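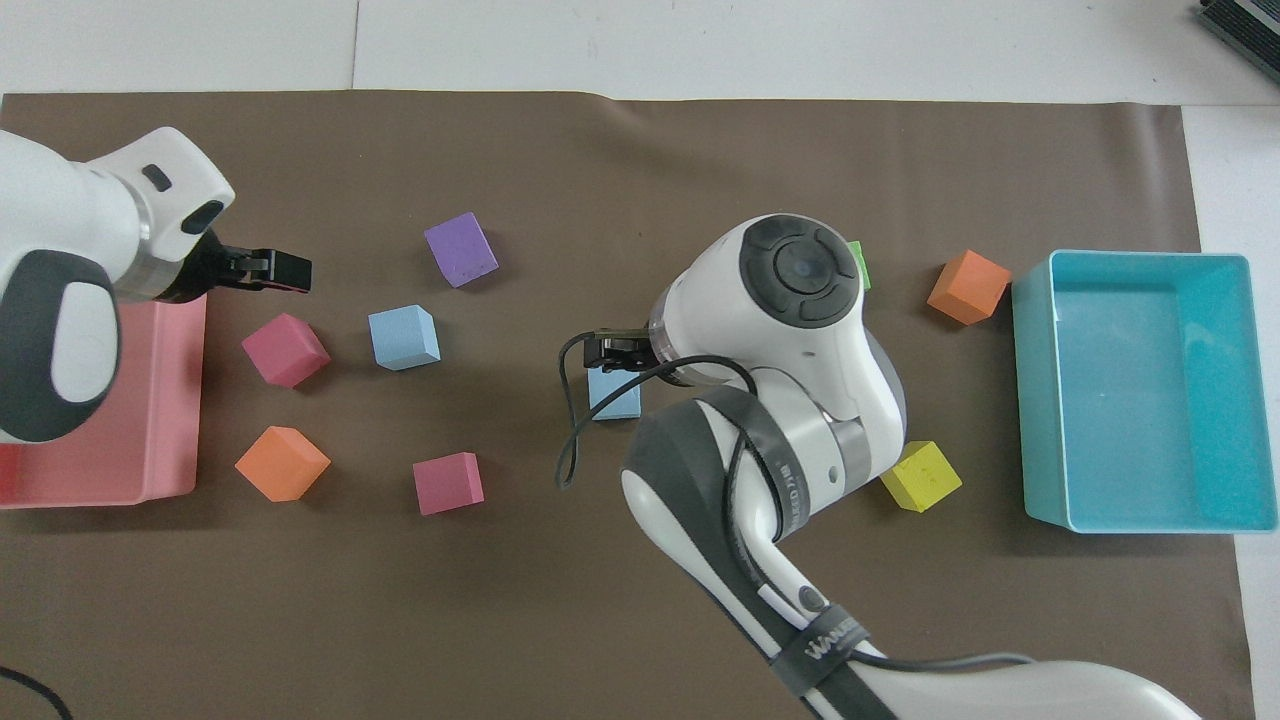 Rallalari Colour Words

A small word list of everyday colour names, with notes on how people use them. Version 2.

What is inside

The list has 13 base colours. For each one there is the common English word, the spelling used in Australia, and short sentences that show it in normal speech. Pink, orange and grey have longer entries, as people disagree about them the most. One person says magenta, another says pink, and a third says purple for the same jumper.

The files

colours.csv is the main table. It has 6 columns: id, word, other_spelling, sentence, source, note. The text is UTF-8 and the separator is a comma. Please do not open and save it in a spreadsheet program before you import it. Some programs change the id "03" to "3".

notes.txt explains the difficult cases.

Where the sentences come from

Most sentences were written for the Veratora reading booklets. The rest come from the Trellar paint and craft newsletter, with permission. I corrected the spelling to "colour" and "grey" everywhere, but I left the grammar as it was.

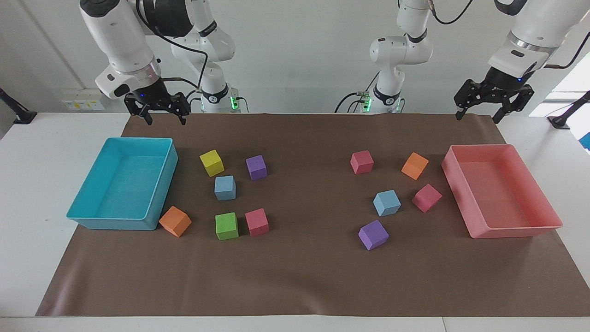
Foam cubes and two trays on brown paper.

Known problems

The entry for "tan" has no sentence yet.
Lines 11 and 13 use the same sentence. I will replace one of them in February.
"Salmon" is listed under pink. The Derkach list puts it under orange, so be careful if you merge the two.

Licence

You may use and change the list for free, also in paid work. Please keep the name Rallalari in your copy, and write which version you took.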